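Why Baskets Have Holes (and Other Things Your Bedroom Floor Would Like You to Know)

By Rosalie Kofler

Every bedroom has a Pile. It starts as one sock. Then a jumper comes along to keep the sock company, and by Friday teatime, or whenever somebody's gran is due, the Pile has its own weather.

People have been fighting the Pile for thousands of years, and one of their oldest weapons is the basket. Baskets are older than wheels. They are older than pockets, too, so where people kept their conkers is anybody's guess.

To make one, you need long bendy stems. Willow is a favourite. The stems are soaked in water so that they bend without snapping, and then they go over and under, over and under, for much longer than you would like. My neighbour Hermine Lüthi made her first one when she was 14. It leaned to the left and she called it a hat.

"Wicker" is the word for the weaving, by the way. It isn't the name of a plant, though plenty of grown-ups think it is. You may correct them politely, once.

Now look for gaps. A woven basket often has small openings, sometimes set out in rows to make a pattern. They let air in and out, and air is what stops a damp swimming towel from turning into a science project. The liner has a different job. It's a cloth bag that folds over the rim, and it keeps scratchy ends of wicker away from your woolly things.

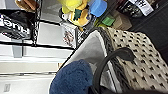

Can you wash a basket liner?

Most cloth liners can go in the washing machine, but read the label first. Take everything out before you do, including the biscuit.

Shelves made of cubes are the basket's great rival. A cube holds books, bags and anything else with the good manners to keep its shape. It is no use at all for fluffy things, which slump forward and fall out when you walk past. Fluffy things want a basket. You can just drop them in from above, and in some families this counts as folding.

Try it with your own Pile. Soft things go in the basket and stiff things go on the shelf. Whatever is left over and sticky should be shown to an adult.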